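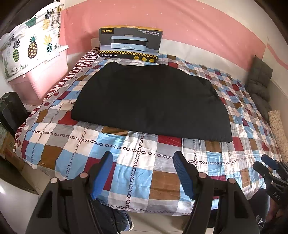

Rirano Community Music School
Minutes of the meeting of the teaching and programme group

Date: April 17, 2024
Place: the upper practice room, Tran Street
Chair: Vaughn Pennington
Minutes: Ezequiel Varela
Present: the chair, the secretary, the teachers of strings, woodwind, brass and percussion, two parents' representatives
Apologies: the piano teacher, who sent her comments in writing

1. Minutes of the last meeting

The minutes were read and accepted with one correction. Under item 4 it was written that the clarinet group will move to the small room. It must say that the clarinet group asked to move. The move was not yet decided then, and it is treated today under item 3.

2. Spring concert

The concert will be held in May at the Evetti Hall. The hall has 382 seats on the ground floor. The balcony stays closed, as the hall asks an extra fee for opening it and for a second person at the doors.

The order of the programme was discussed for a long time. The brass teacher wishes that the beginners play first, so that the small children can go and sit with their families. The strings teacher prefers to have them after the first choir piece, when the late visitors have already found their places. It was agreed that the beginners play second. The wind band opens with the march and closes with the folk song suite, without the third movement, which is not ready.

The percussion teacher reminded that the timpani cannot be moved during the interval in less than ten minutes. The choir will therefore stand on the left side for the whole evening.

One parent asked if the pupils can wear what they like. The rule of last year remains: dark trousers or skirt and a plain white top. No trainers with lights.

Vaughn Pennington will write to the hall about the rehearsal on the afternoon before. Our request is from two o'clock, but the hall has so far confirmed only from half past three.

3. Rooms and timetable

The clarinet group may use the small room from the first week of May. The cellos stay where they are. The woodwind teacher asked for four more music stands, and it was found that there are six in the cupboard behind the stage curtain, two of them without screws.

The piano teacher writes that the upright in room two does not hold its tune above the second octave, and that she has already said this in winter. The tuner will be called before the end of the month. If he says again that the pins are loose, the matter comes back to this group with a price.

4. Instrument loans

The secretary reported that the school has 471 items on the loan list, counting bows, cases and mouthpieces separately. The list is not fully correct. Several violins of half size are written as being at school but were not on the shelf, and one flute appears twice under different numbers. Teachers are asked to check the instruments of their own pupils and to give the numbers to Ezequiel Varela on paper.

There was a question about the deposit. It is now 100 for all instruments. The brass teacher finds this too low for a French horn, and a parents' representative finds it too high for a recorder. No decision was made. The secretary will prepare a proposal with two levels of deposit.

5. Enoneck grant

The Enoneck fund has approved our application for the beginners' orchestra with 3,000. We asked for more, and the part for the summer course was refused. The letter says that we may apply for it again next year.

The money must be used for teaching hours and sheet music. It may not be used for repairs. The strings teacher proposed to start a second beginners' group in the autumn, if enough children register. All were in favour.

6. Other business

The photocopier takes the paper only from the lower tray. Please do not fill the upper one.

The percussion teacher asked that the door to the yard is kept closed during lessons, after a complaint from a neighbour. Agreed.

A parents' representative offered to make the concert posters again. She needs the final titles of the pieces, with the composers written correctly, by the end of this month.

7. Next meeting

In May, after the concert, in the same room. The chair will send the date by e-mail.

The meeting was closed at ten minutes to nine.

Minutes written by Ezequiel Varela, read and approved by Vaughn Pennington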